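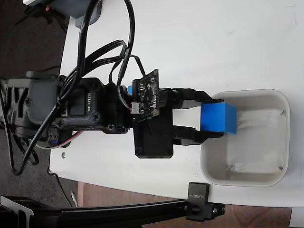
Henda Reading Archive: Frequently Asked Questions

What does the archive contain?

The archive holds 207 transcribed letters, 49 lending-library catalogs and 21 annotated novels. All material dates from the nineteenth century. Transcriptions are searchable by author, title, correspondent and place of writing.

Do I need an account?

No account is needed to search or read. An account is required to save searches, download more than 21 files in one session, or submit corrections.

How are novels published in parts handled?

Each part is cataloged as a separate item and linked to a parent record for the complete work. Where a reader's notes refer to a part by number, the link goes to that part. Page references follow the first volume edition unless the record says otherwise.

Why does a spelling differ from my printed copy?

Transcriptions keep the spelling, capitals and punctuation of the source. Search also matches modern forms, so "chuse" is returned for "choose." To turn this off, select Exact under Search Options.

What do the brackets mean?

Square brackets mark text supplied by the editor. A question mark inside the brackets marks an uncertain reading. Angle brackets mark words deleted by the writer but still legible. Words that can't be read are entered as [illegible], with no estimate of length.

Can I quote from a transcription?

Yes. Give the item number, the page or leaf, and the name of the archive. Item numbers begin with H for letters, B for catalogs and T for novels. Don't cite the search results page, as its address changes with each session.

Can I reproduce a page scan?

Scans from the Borevport collection may be reproduced in theses and classroom materials without a fee. Other uses need written permission. Scans from the Tautahi collection are for reading on screen only, and the download button is disabled on those records.

How do I report an error?

Open the record and select Suggest a Correction. Enter the line number, the current reading and the proposed reading. Submissions are limited to 2,000 characters. Accepted changes appear at the next update, in June or December, and are listed in the record history.

What is the Brolen index?

It is a list of fictional characters mentioned by readers in the letters and margin notes. Entries are arranged by surname, then by novel. Characters known only by a first name are filed under that name. The index doesn't cover the catalogs.

Which file formats are available?

Plain text and PDF. Margin notes appear as numbered endnotes in the plain text version and beside the passage in the PDF.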